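March 14, 2018
Dye bench, madder trials, continued

Picked up where the November batch left off. The question is still why the Kırmızıgül root gives a brick orange on our wool when the same recipe gave a proper red on the old Tallmont yarn. I had put it down to the mordant. After this morning I think it is mostly the water and the heat, and the mordant was fine.

Weighed out root for two pots, same weight in each, ground in the coffee mill and soaked overnight in a covered jar. The first soak water came off very yellow in both. I poured it away this time. In November we kept it in, and I suspect a good part of the orange was sitting in that water. Should have been obvious from the jar.

Pot A: tap water, nothing added.
Pot B: tap water with a spoon of chalk stirred in before the root went in.

Skeins were from the Fovunar cone, scoured and alum mordanted last week, then kept damp in a bag in the cold room. They smelled slightly sour when I opened the bag but rinsed clean. One skein had a knot of tangled ties that had to be cut and redone. Please tie figure eights loosely, in 3 places, with cotton and not with the leftover wool. The wool ties felt up and leave pale rings.

Both pots went on low at the same time. I held them under 160 F on the dial thermometer, and then noticed the dial reads 2 degrees high against the glass one. Not enough to matter here, but I wrote it on a strip of tape on the lid. The left burner still runs hotter than the right no matter where the knob is set, so I swapped the pots over halfway through.

By the first check B was clearly ahead. A had the color of weak tea with the wool a soft peach. B was already a dull red. I stirred both and left them alone for an hour, apart from topping up B, which had dropped below the skein on one side.

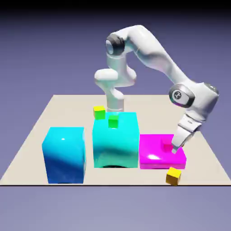 At the second check A had moved to coral. B was a real red, a bit on the brown side when wet. I pulled a short length from each, squeezed it out and dried it in front of the fan heater. Dried, the brown in B mostly went away. I pinned both lengths to the card next to the Tallmont sample. B is close. The Tallmont is still bluer, and deeper in the twist, but that yarn is a longer staple and takes up dye differently, so I don't expect an exact match.

I then let pot A go up past a simmer on purpose, to see if the heat was the other half of the problem. It was. The coral went flat and brownish inside half an hour, and it did not come back when the pot cooled. That skein is labeled 236 and is in the reject drawer – please keep it, it is useful to show people.

Pot B was turned off and left to cool with the wool in it. It will stay there overnight with the lid on.

Exhaust bath from B still has color in it. I put in a small hank of the undyed Itthorpe lambswool to use it up and got a warm pink after 33 minutes. Nice color, probably not very fast. Half of it is taped in the south window with foil over one end to check for fading.

Grinding note: the mill was clogged with damp root again. It needs to be emptied and brushed straight after use, before the powder sets hard under the blade. I used a bamboo skewer to get it out. The root tub lid doesn't seal any more and I have put the root in a glass jar for now, on the shelf above the scale.

Stock: alum is low, enough for maybe one more round of skeins. Chalk is fine. pH strips are past date and gave three different answers on the same cup, so I didn't bother recording any of them. New ones need ordering before we do the rainwater test, or the comparison won't mean much.

Next:
Rinse B in the morning, cool water first, and dry in the shade.
Repeat B with half the chalk.
Same again in rainwater from the barrel, with and without chalk.
Try the first soak water on its own as a yellow, on a scrap.
Find the other glass thermometer – it was in the drawer under the sink in November.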